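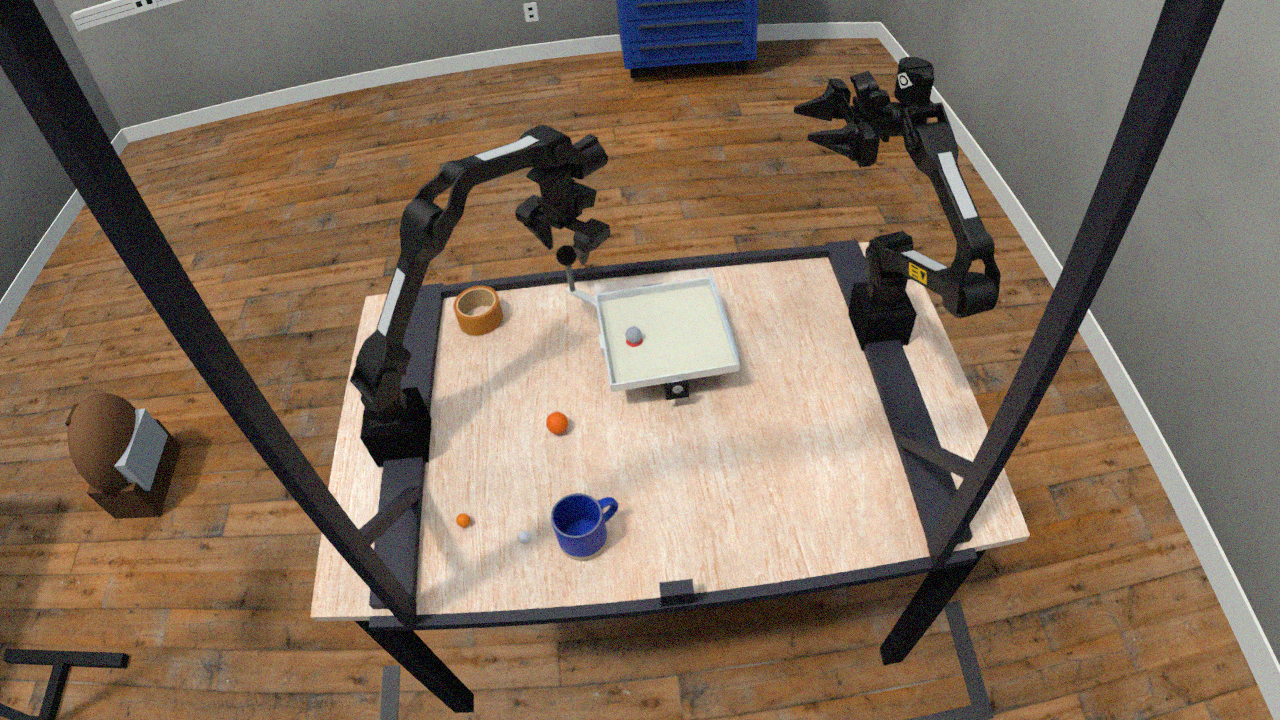 A gray ball on a red base, in a white tray on a table.

How a Golf Handicap Works

A golf handicap is a number. It tells you how many extra strokes a player is allowed in a match. A stroke is one swing at the ball. In golf, the lowest score wins.

Every course has a par. Par is the number of strokes a very good player should need to finish. Suppose the par at Fallside is 71. A player with a handicap of 2 is expected to need 73 strokes on a good day. A player with a handicap of 20 is expected to need 91.

To compare two players, take the handicap away from each score. The first score is called the gross score. The answer is called the net score.

Player A: gross 75, handicap 2, net 73.
Player B: gross 90, handicap 20, net 70.

Player B has the lower net score and wins, even though Player A used fewer strokes.

Three rounds

Some events last for several rounds. At Balden, the junior event has three rounds, and the net scores are added together. A player with net scores of 80, 78 and 79 has a total of 237. Ties are settled by the last round – the lower score on that day goes first.

Where the number comes from

A handicap is worked out from a player's past scores. Good scores make it go down. Bad scores can make it go up, but slowly. Hard courses are treated differently from easy ones, so 85 strokes on a hard course may count as a better score than 85 on an easy one.

Words to know

Gross score: all the strokes a player used.
Net score: the gross score minus the handicap.
Scratch player: a player with a handicap of zero.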